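Muvo, le carnet de régie pour troupes amateurs

J'ai fabriqué Muvo pour ma propre troupe, parce que je n'en pouvais plus des conduites photocopiées trois fois et annotées au crayon. C'est un classeur à 7 intercalaires : texte, lumière, son, accessoires, costumes, plannings, droits d'auteur. Le papier est épais, on peut gommer et re-gommer sans le trouer (et croyez-moi, on gomme !).
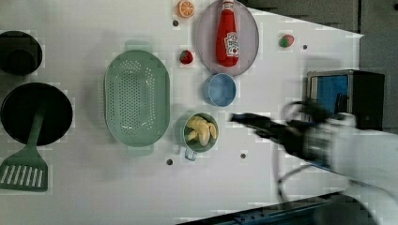
Kedbridge : On l'a pris pour notre comédie de printemps. L'onglet accessoires est très bien, par contre il me manquait des pages pour les changements de décor.

Bien reçu – j'en ai ajouté cinq dans le nouveau tirage, avec une colonne « côté cour / côté jardin ». Les anneaux sont plus larges aussi, on y glisse environ 600 feuilles sans forcer. Pour une comédie musicale avec orchestre, je vous conseille quand même de prendre deux classeurs, un pour la scène et un pour la fosse.

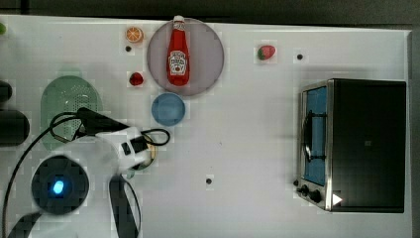
Bouteille de ketchup sur une assiette

Côté livraison, je prépare les colis moi-même le soir, donc comptez 5 jours. La recharge de pages se commande à part, référence 769, et elle va aussi dans l'ancien modèle. Attention, Muvo ne contient aucun texte de pièce : pour les autorisations, voyez directement avec l'éditeur ou l'agent de l'auteur.
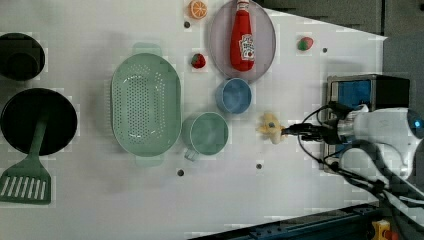 Fiche rédigée par Shaikh, atelier Wenadel

Le prochain tirage sort en octobre, en bleu ou en gris. Si votre troupe veut son nom sur la couverture, écrivez-moi avant de commander.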